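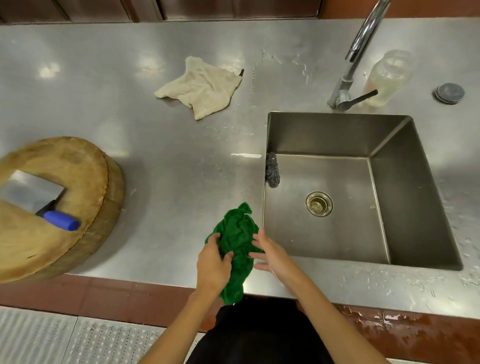

A green cloth over the steel counter, with the chopping block and cleaver to one side.

I have been wiping down kitchens, my own and other people's, for the better part of my life, and I have come to believe that the most underrated object in any of them is the cloth. I don't mean the expensive pan or the knife that somebody gave you for a wedding. I mean the ordinary, crumpled, slightly stained cloth that lives beside the tap and gets picked up more often in a day than everything else put together. People will talk to you for an hour about their knives (I have been that person, and I apologise to anyone who sat next to me at dinner in those years), but ask them what they wipe the counter with and they look at you as if you had asked what colour their drain is.

My argument is a small one and I shall take my time over it. I think we clean our kitchens far too much with sprays and far too little with our hands, and I think that a good cloth, properly rinsed and properly wrung, does most of what the cupboard under the sink claims to do.

Wringing is a dying skill, I'm afraid. I learned it in the back kitchen of a canteen in Clenau, where I washed up for two winters before I was allowed anywhere near a stove. The woman in charge of us would pick up your cloth after you had finished with it and give it one twist of her own, and if a stream of water came out she would hand it back without a word and you did the counter again. It was mortifying! But she was right. A sopping cloth only moves the mess about. It pushes the crumbs into a sort of porridge along the back edge, it leaves puddles by the tap, and the steel dries with those grey tide marks that make a clean kitchen look like a neglected one. A cloth that has been folded, twisted hard, opened out and folded again will pick things up, and you can feel it doing so.

I am fond of microfibre for this, which will disappoint some of my friends. They are cotton people, and they have a point, because a rough cream cotton cloth is a lovely thing to dry your hands on and it boils up beautifully. I keep both. The microfibre does the wiping and the cotton does the drying, and the two don't swap jobs, and the system has served me well enough that I have become rather a bore about it. Colours help. Green for surfaces in my house, and heaven help the visitor who uses the green one on the floor.

Then there is steel. When we moved to our present place, which had been a small bakery run under the name of Jako long before our time, the kitchen still had its old stainless steel counters, and everybody who came round told us to rip them out. They were cold, we were told. They were noisy, and they showed every fingerprint. All of that is true, and I wouldn't part with them for anything. A steel counter tells you the truth about itself. If there is a splash on it you see the splash, with the light shining straight off it, and you can go and deal with it. The mottled stone that a salesman at Wodar tried so hard to sell us is designed to hide crumbs, and I have never understood why I would pay to have my crumbs hidden from me. They are still there. I would sooner know.

Wood is another matter, and it is where I part company with the very scrubbed and very modern. I love a thick chopping block, the sort that looks as if a tree has simply been invited in, and I love it more once the top has gone pale and scored with work. A block like that wants scraping, a quick wipe with a well-wrung cloth, salt rubbed in now and then, and plenty of air. What it cannot bear is being soaked. I once left a good one standing in a sink overnight, out of sheer tiredness one December, and by spring it had opened a crack you could have posted a letter through. A big cleaver deserves the same quick attention, washed and dried straight after use, whatever its handle is made of. I've nothing against a plastic handle, by the way. The handsome wooden ones go fuzzy if you so much as look at them with damp hands.

My neighbours at the Arabzadeh bakery, who bake flatbread from five in the morning, have the cleanest kitchen I know, and their whole armoury would fit in a bucket: cloths, steel wool, a brush, washing-up liquid and a great deal of hot water. They do the sink last, every time, corners and strainer included, and I copied the habit from them. I used to think of the sink as the place that cleaned other things and so must be clean itself. Lift your strainer out tonight and see whether you still think so.

I do know what can be said against me. Cloths get dirty, and a dirty cloth is worse than none. Quite so, and that is why you need a stack of them and a hot wash, and why a cloth that smells should go straight in the machine without any discussion. Some jobs do call for something stronger, too. After raw chicken I use a proper disinfectant like anybody else, and I'd think less of a cook who didn't. And there are people whose hands are sore or stiff, for whom all this twisting would be no pleasure, and they should use whatever makes the evening easier.

But for the rest of us, on an ordinary night with the plates done and the radio on, I would make the case for a few minutes at the counter with your sleeves pushed up. Rinse the cloth, wring it until your wrists complain, start at the back and come towards you. Rinse it again before you do the bit by the tap. Then hang it up somewhere it can dry, please, and don't leave it in a ball on the draining board, as my entire family does.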